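Skimberg Residents' Association
Minutes of the June meeting, community room, 7 p.m.

Minutes of the last meeting were approved with one correction. The item on bike storage should have said the north stairwell.

1. Water pressure, Karevside building
Residents on the upper floors still report weak pressure in the morning. The management company has had the pump looked at and says the valve on the return line needs replacing. The part is on order. Members asked for a notice to be posted before the water is shut off — last time the notice went up after the fact.

2. Garden beds
The beds behind Karevside are all taken and there is a waiting list. It was agreed that any bed left unplanted at the end of June goes to the next household on the list. The hose reel leaks at the wall fitting and will be replaced.

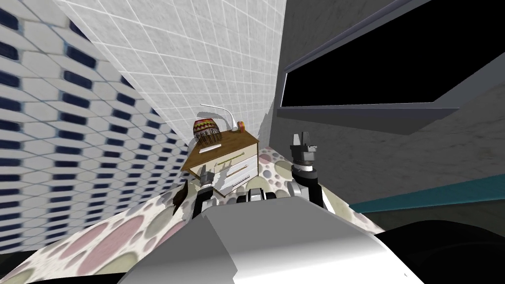
3. Budget
The balance stands at $619. The insurance renewal is paid. A request for $700 for new benches was held over, as it is more than the account has in it. The association will ask the management company to split the cost and bring the answer to the next meeting.

4. Trash and recycling
Skála Hauling has changed its pickup hours and now comes before 6 a.m. Bins need to be out the night before. Cardboard has to be flattened or the driver will leave it. Two complaints were received about mattresses left by the side gate. A reminder will go in the newsletter.
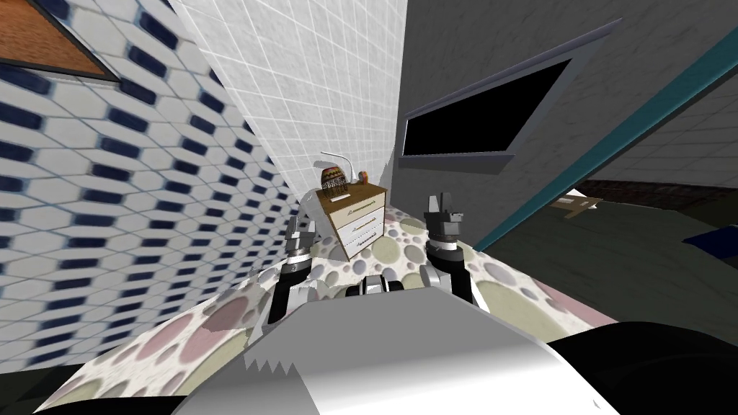

5. Parking on Osari Lane
The city has not answered the letter about the faded curb paint. A second letter will be sent with photos of the curb. A motion to ask for permit parking was discussed and failed, 2 in favor. Members who want it raised again should put it in writing.

6. Other business
The lost keys from the laundry room are still at the front desk. The summer potluck will be in the courtyard, or in the community room if it rains. Sign-up sheet is by the mailboxes.

Meeting closed at 8:25 p.m.

2 shares | 3 comments

Comments

karevside4th: Do we know when the valve is coming? Showers before work are a trickle.

gardenlist: Can we get the waiting list posted by the mailboxes too?

tomatoes_again: Bed by the fence has beans in it, they just haven't come up yet. Please don't give it away.

Contact the association: leave a note at the front desk | © Skimberg Residents' Association | Back to top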